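Ticket 513: Green colander, coating scratched
Status: Open
Opened by: Ghada Aoun
Assigned to: Shaohua Qiu
Location: demo kitchen table, Prorkovstead

Reported problem

The green colander has silver marks on the inside. I noticed them at 9:40 while I was setting out the plate, the ketchup, the mug and the toaster oven. The colander came from Flindus in April and has only been hand washed. Please advise whether it can stay in the set.

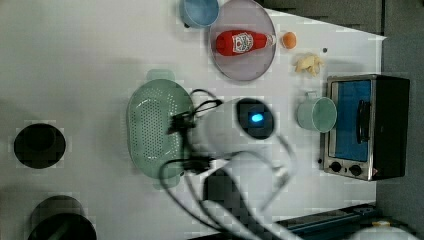 Checks so far

1. Washed with dish soap and a soft cloth. No change.
2. Rubbed with baking soda paste, left for 5 minutes, rinsed. No change. There is a long jagged scratch in the green finish and a shiny spot around one of the holes.

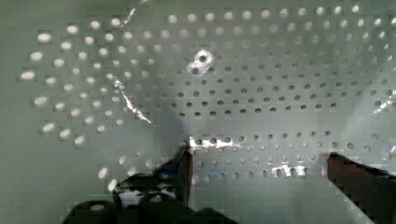
3. Ran a fingernail over the scratch. It catches slightly. No flakes came off on a white paper towel.
4. Looked at ticket 511, which was for a saucepan from the same order. That one was a stain and came off with vinegar. I tried vinegar on the colander too and it did nothing.

Reply from Shaohua, 11:15

Leave it on the table for now with the plate and the mug, but don't drain food in it. Keep the metal whisk out of it as well. 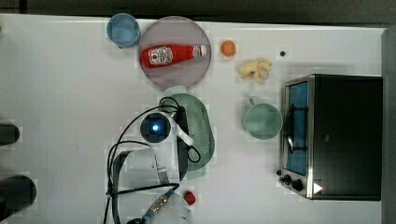

Movora Housewares Support, Kitchen Equipment

Flindus wants the order number before they will look at a replacement. Ghada, it should be on the packing slip in the Xue binder. If they refuse, a new one can go on the next order, as the limit without sign-off is $65.
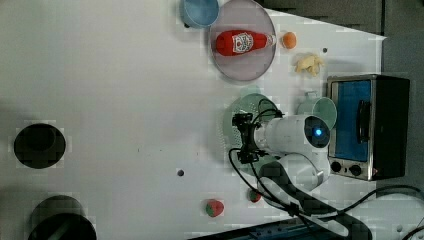
The slip is not in the binder. I have asked Flindus to search by delivery address and will update this ticket when they answer.

Ghada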